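Home Explore Notifications Messages Profile

Saqib Gondal
February 9, 2022

ok, I quit coffee for the month and people keep asking how it's going, so I'm making a thread (it's long, sorry, mute me if you need to)

I was at five cups a day. FIVE. The last one was usually at 4 pm, and then I'd lie in bed at midnight composing emails to my landlord in my head

days one and two were fine and I was so smug! I told my whole team at Fotari that caffeine withdrawal was mostly in people's heads. day 3 I had a headache behind my left eye that made me want to sit in a closet

my sister said to taper. I did not taper. if you take one thing from this thread, please taper, go down a cup every few days and let your poor skull adjust

the weirdest part is the habit. I still get up at 10:15 every morning and walk down the hall, and then I stand there with a mug trying to remember what else goes in a mug

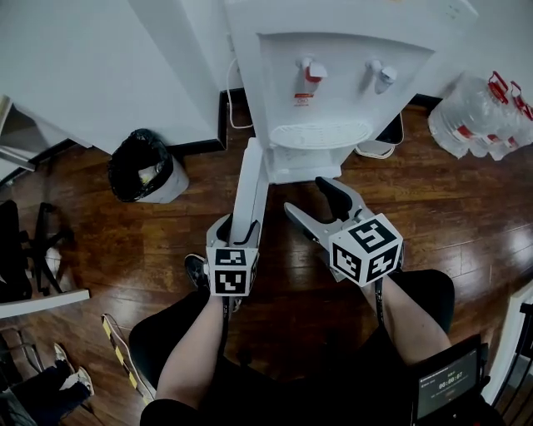

What are you drinking in the morning now?

Mostly peppermint tea, and a roasted barley one when I want something that tastes a little burnt. The barley one grew on me by the second box.

decaf was a letdown, by the way. I tried the Clarnel one from the corner store and it tasted like the water you rinse a coffee pot with. the Iturra dark roast decaf is much better but it costs more than the regular stuff I gave up, so there go my savings

sleep though!! I'm out by 10:30 and I had a dream with an actual plot the other night (there was a boat, my dentist was the captain, we were late for something)

afternoons are still rough. around 2 I turn into a houseplant. walking around the block helps, and so does an apple, and I'm annoyed that my mom was right about the apple

I'm going back to one cup in the morning when the month is up, with breakfast, at the kitchen table. already picked the mug

Terms · Privacy · Contact · © 2022 Cerno · Back to top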